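The Cereal Stays Out

Vira Hladun has strong views about towel bars, and she would like to get them out of the way before anyone sits down. "People spend four months picking a countertop and then buy the towel bar in the checkout line," she says. "And which one do you grab with wet hands, forty times a day?"

Hers is dark bronze, with a flared neck and a thin coppery ring at the collar. She found it in May through Dimeo, a salvage and hardware dealer she describes as "a barn with a phone," after sending back two others.

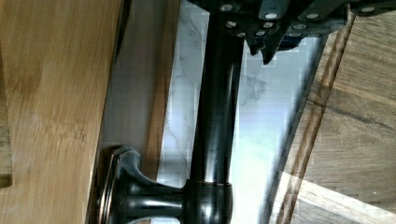

She paid more for it than she has told her husband, Ming-te Leung, who is in the next room and can hear every word. "I've seen the receipt," he calls. Hladun shuts the door.

The kitchen was finished last year by Cuvton, a small outfit that mostly does bathrooms. The original quote left out the backsplash. A change order for $2,647 put it back in, and a second one, for $477, covered something called "adjustment." She has asked twice what was adjusted. The answer, both times, was the kitchen.

What she wanted was somewhere to put things down. The old place had two feet of usable counter and a bread box. Now there is white marble pattern in every direction, and she has filled it with great speed. Her designer, Shuk-fan Hsueh, had drawn a tall cabinet with pocket doors to hide the appliances. It was cut from the plans at the second meeting.

"Shuk-fan kept saying 'visual calm,'" Hladun says. "I have toast every morning. I'm not opening a door to get to toast."

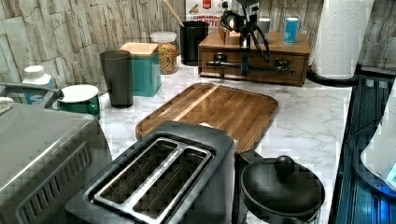

Words by Sze-wing Siu
Home & Table, reader kitchens

So the toaster stays out, and so does the countertop oven, and the cutting board lives behind the toaster at whatever angle it was last left. Along the wall are the canisters, one green, one teal with a wooden lid, plus the jar of cereal. I ask why some of the cereal gets a jar and some is still in its box.

"The jar was a gift," she says. "The box is how cereal comes."

Hsueh, reached by phone, is gracious about all of it. "I drew a beautiful cabinet," she says. "Vira has a beautiful row of stuff. I'd have lost the cereal box, but I don't eat there." She pauses. "I do eat there. I was there last month. The toast was good."

The one piece of organizing Hladun will defend as organizing is the wooden tea box, a housewarming present from her friend Jui-lin Chow. It has a hinged lid and thin dividers, and for a week it was sorted by caffeine. Then it was sorted by who liked what. The present system is color, more or less, with the black packets standing up at the front.

"Jui-lin comes over and fixes it," she says. "I hear her in there, flipping through it like a filing clerk. Then Ming-te makes one cup and it's over."
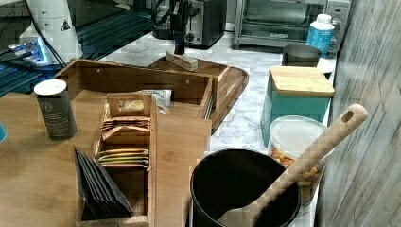 What she would do differently

More outlets, first of all. She has plans for a kettle and has been told by Cuvton that plans for a kettle should have come up sooner. She would also skip the sample stage, which ran to nine slabs leaning against the couch – "I picked the first one. I always pick the first one" – and she would order the towel bar before anything else and build the room out from there.

Would she put the cabinet back in?

"No," she says, and then, after looking down the counter for a while, "Maybe a small one."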